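Putgate releases Resix 3, our biggest update yet for people who work with hand-held gripper recordings

For release in March

Hi everyone! I look after the Resix software at Putgate, and I usually get somebody with better grammar to write these. This time I asked if I could do it myself, seeing as I've spent the whole winter inside this thing and have opinions about it. Resix 3 is out now for all current licence holders, and there's a lot in it, so grab a coffee. 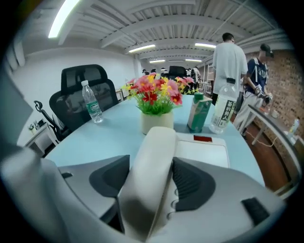
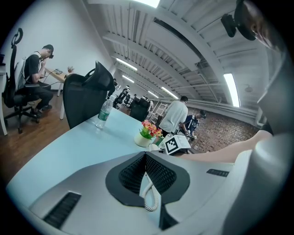

The table with the flowers, from the grippers and from head height.

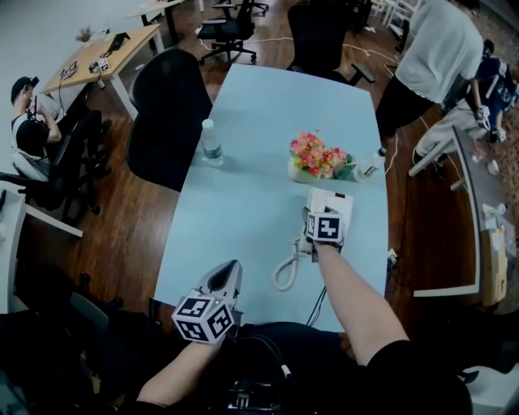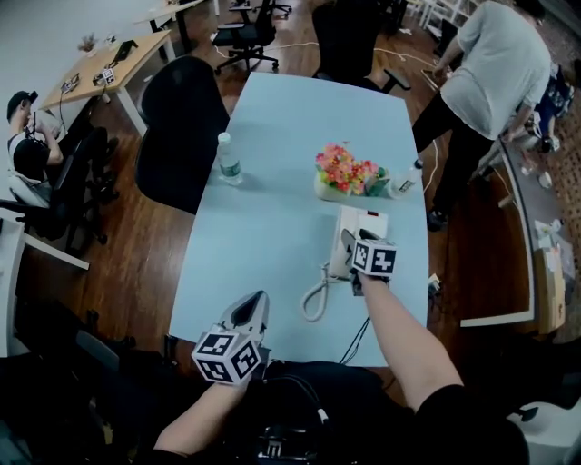 The headline change in Resix 3 is the new alignment engine, which takes the wrist views and the head view from one recording and puts them on a single timeline and in a single set of coordinates. In the old version you did that in two passes, and if the first one was off by a little, the second one happily made it worse. Now both are solved together. The marker cubes on top of the grippers do a lot of the heavy lifting from the head view, and a reach towards the white desk telephone is a nice test of it, with a coiled cord on one side and a flowerpot not far off. You want the software to know where the fingertips are compared with the handset, and you want the same answer whichever view you ask. Resix 3 gives you one path per hand, plus a confidence value for every point along it, so you can see where it was sure of itself and where it was guessing.

We ran the new engine over 754 recordings from our own archive before we let it out the door. In 184 of them the old version had left at least one gap that needed fixing by hand. Resix 3 brought that down to 40, and I've looked at every one of those 40 personally (my eyes have recovered, thanks for asking). Most come down to a cube turned side-on or an arm passing in front of it for too long. We're still working on those, and the new version flags them clearly so they don't slip through into your training set.

The second big piece is the planner preview. You can pick any recording, choose a robot arm model from your library and ask Resix whether that arm could follow the same path. It'll colour the path green where the arm can reach and orange where it would have to twist itself into something silly. I'm a bit in love with this feature! It used to be a separate export, a separate program and a long wait, and now it's a button. It checks joint limits and reach today. It doesn't check for collisions with soft things like cables yet, so please don't treat a green path as permission to walk away from the machine.

We also rebuilt lens correction from the ground up. Wide lenses bend straight lines quite a lot, table edges and ceiling beams especially, and the old correction tool asked for a calibration board every single time. The new one remembers each camera by its profile and only asks again if the numbers start to drift. Calibration files from Resix 2 will open as they are.

Shimada, our partner on the viewer, has redone the playback window too. Scrubbing is much smoother, you can lock up to four views together, and the labels finally stay the same size when you zoom. I know that last one sounds tiny - I've had more email about it than about anything else we've ever shipped.

A few practical bits. Resix 3 is a free upgrade if you're on a current licence, and the installer is in your Putgate account under Downloads. Old projects convert the first time you open them, and a copy of the original is kept beside the new one. If you use the Vanton plug-in for labelling, update that first, then Resix. Doing it the other way around works as well, but you'll have to sign in to Vanton again and re-pick your label colours, and that's nobody's favourite afternoon.

The command line tool has the same new engine, with a dry-run option that lists what it would change without touching your files. Sample projects and the full release notes are on the Putgate site.

Media and licensing questions can go through the contact form on the Putgate site. Mark them "Resix 3" and they'll land with me.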